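Fosico Workshop Gallery: Teaching by Hand, One Bad Take at a Time

Posted by Parvathi Nair, 1 July 2022

Teaching a robot is a lot like teaching a teenager to load a dishwasher. You show it how, it watches politely, and then it does something that shares a few general themes with what you showed it. The difference is that the robot lets you play back the recording and find out that the mistake was yours.

We spend our days at Fosico recording these lessons. Some are done by hand, with the arm gone limp and one of us steering it by the elbow like a reluctant dance partner. The rest are done by remote control, with the operator in a chair pulling a handheld controller through the air and the arm copying along a beat later. Bindu Devadiga does most of the remote work. I do most of the by-hand work, as well as most of the complaining about my shoulder.

People who visit always ask to see what the operator sees, and they tend to imagine something from a submarine movie. Mostly you get a great deal of gripper and a little bit of everything else. You learn to read the little bit. The gallery is arranged in the order I felt like, with the wrist camera pair in the middle and notes on the rest of our working life on either side.

On the operator's chair

It came from Sandance when they moved offices, and it leans left. Bindu says she no longer notices. Her first takes of the morning also lean left, so I have my own opinion. We have talked about buying a new one since last August.

On names

Recordings are filed under whatever the person at the controls types in. This is how we ended up with a folder called "better," a folder called "better really," and one that just says "no." Bindu now insists on the task, the operator's initials and a number. I have agreed to this in principle.

On what counts as a good take

A good take is slow, a bit boring, and free of second thoughts. If the operator hesitates over a part, the robot will learn to hesitate over it too, with great sincerity. I once paused in the middle of a demonstration to sneeze. We kept that one by accident, and for a week the arm stopped dead at the same spot every time, as if waiting for somebody to bless it.

From the wrist

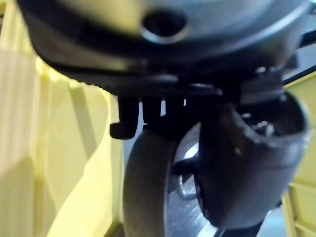 Wheel in its black fork housing, low in the view, with yellow on either side. The big soft shape across the top is what you look past all day. 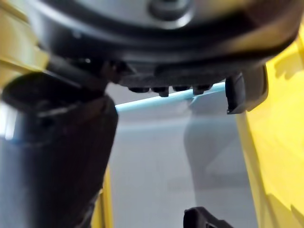 Gripper finger on the right against the yellow panel, thin blue rod running across the middle. The dark cylinder has taken the best seat, as large things do.

Photos: Fosico, wrist camera. Please ask before reusing.

On looking through a wrist camera

New operators try to steer by the part of the view that is sharp. It makes sense and it rarely helps. The thing nearest the lens is usually a blur, and the blur is often exactly what is going to bump into something. After a few sessions you stop thinking of it as a smudge and start thinking of it as your own large, clumsy knuckle. Shadows are worth watching as well. A shadow under the finger gives you some idea of how far you have left to go, and it is better at this than I am.

We also keep a plain rule about peeking. An operator working from the camera has to stay with the camera. If Bindu looks over the top of the monitor at the real table, she knows something the robot will never know, and she'll make a lovely move that can't be learned from the pictures. She has very good manners about this. I have been moved to a seat facing the wall.

On doing it by hand instead

Guiding the arm directly is quicker to pick up. You can feel when something touches, and your body already knows how to get around a corner. The trouble is that your body also comes along for the ride. My sleeve stars in a large share of our early recordings, and there was a short spell when the arm seemed unsure how to begin anything without a plaid cuff in the neighborhood. I now wear plain gray. My family thinks I'm depressed.

Remote control has the opposite fault. Your sleeve stays out of it, but so does your sense of touch. You close the fingers and watch, and you hope. Bindu closes hers gently and waits a moment before lifting. I close mine as though the part owes me money.

On the Iyer method

The Iyer method is what we call stopping for tea after a bad run. Old Mr. Iyer, who had the bench before us, believed that any fault in a machine could be cured by turning your back on it. It has no basis in engineering. We follow it closely.

The useful half of the idea is that tired people make tired demonstrations. You can hear it in the motors before you see it in the data: little corrections, a wobble on the way in, a sort of grinding politeness between the hand and the arm. When we hear that, we save the last decent take and put the kettle on.

On numbers

Visitors want to know how many times you have to show it. It depends on the task, and also on who is asking and whether they control the budget. The last full set we did ran to 121 recordings, shared between two operators. We threw out four on the first look. Two of those were mine and I would like it noted that the other two were not.

After that comes the dull part, which is watching everything again at double speed and marking where each motion begins and ends. Bindu does this with headphones on. I do it with biscuits. Our marks agree more often than either of us expected, and where they don't, we settle it by playing the clip again until one of us gets hungry.

On things we would do differently

Tape down the controller cable before the session. Wipe the lens before the session, too, since nobody has ever enjoyed finding a thumbprint in take 90. Put the parts back in slightly different places each time, even though every tidy bone in your body wants to line them up. A robot that has only seen a neat bench will be deeply shaken by a real one.

And write down who drove. We can usually tell anyway. Bindu's takes go straight in, stop, and close. Mine take the scenic route.

If you want to come and try it

Visitors are welcome to have a go at the controls, as long as they write to Bindu first and don't bring coffee to the bench. First-timers get the slow speed setting and the forgiving parts. You will be bad at it. So were we, and we have the folder to prove it, filed under "no."

More pictures will go up when I get through the backlog. Bindu has asked for a say in which ones.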